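Kaltska Home Forum > Cleaning and Laundry > Allergy season and bedding: how often do you wash?

dhulme
Posts: 236

My wife has had a bad time with grass pollen since the start of June. We wash the sheets every week and the pillowcases twice, and she still wakes up stuffed up. The doctor told her to keep the bedroom windows shut and shower at night. We do both. Is there something else about the bedding we should be doing? We have a front loader, hard water, no central air.

Declan Hulme

pinfold_k

Are you drying anything outside? That was my problem for years. I hung the sheets on the line because they smell nice, and I was bringing the whole field back in with them. Switched to the dryer from May to August and it helped within a couple of weeks.

dhulme

Yes, we line dry. The dryer costs a lot to run here so we only use it in winter.

marrow22

I don't think the line is the problem. I've line dried through every pollen season and my son is allergic to everything. Shake the sheets hard before you fold them and hang them early in the morning. I would look at the comforter and the mattress first. When did those last get cleaned?

pinfold_k

Shaking doesn't get it out of flannel or anything with a nap. Maybe with plain cotton. Also, early morning is no good for everyone, it depends on what is growing near you.

ysaline_c

I keep the bedroom things separate from everything else in the house during the season, and I'll write down how I do it since it took me a few years to settle on.

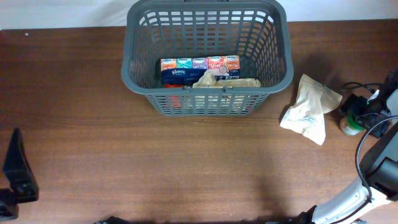
Clothes worn outdoors never go on the bed or on the chair next to it. They come off in the hallway and go straight in the hamper. Sheets get washed warm every week, pillowcases every second day, and the comforter stays in a zip cover that I wash with the sheets. I also stopped keeping tissues loose on the nightstand, where they collect dust like anything else. I buy the pocket packs now, the Kleenex multipack with the different bright colors, and keep it in a gray plastic basket with openings in the sides. The basket is easy to rinse off. The rest is just vacuuming under the bed, which I do on the same day as the sheets so I don't forget.

Ysaline Chauvin

dhulme

What cover do you use on the comforter?

ysaline_c

A Trikodov, the one with the zipper on the short side. I had a Shek before it and the zipper broke in the second year. The fabric was fine.

marrow22

Pillowcases every second day is a lot of laundry. With hard water you are also wearing them out faster. I would buy extra cases and change them twice a week, which he already does.

ysaline_c

It's pillowcases, they go in with whatever else is running. I have eight of them. I haven't had to replace any yet.

tobyreach

Nobody has asked about the pillows themselves. Ours were ten years old. We threw them out and my sneezing at night got a lot better. Before that I had spent a lot on an air purifier, a Kisar, that I run maybe 2 hours a day now because of the noise.

pinfold_k

Agree on the pillows. Still say try the dryer first, it's the cheapest test. Do one set of sheets in it and see how she sleeps.

dhulme

OK. The pillows are old, at least as old as the house, so those are going. I'll dry this week's sheets inside on a rack, since I don't want to start up the dryer yet, and order a cover for the comforter. Does the Trikodov one come in king?

ysaline_c

Yes, but it runs small. Wash it once before you put it on and check the size then.

marrow22

If you use a rack, keep it out of the bedroom. You don't want the damp in there either.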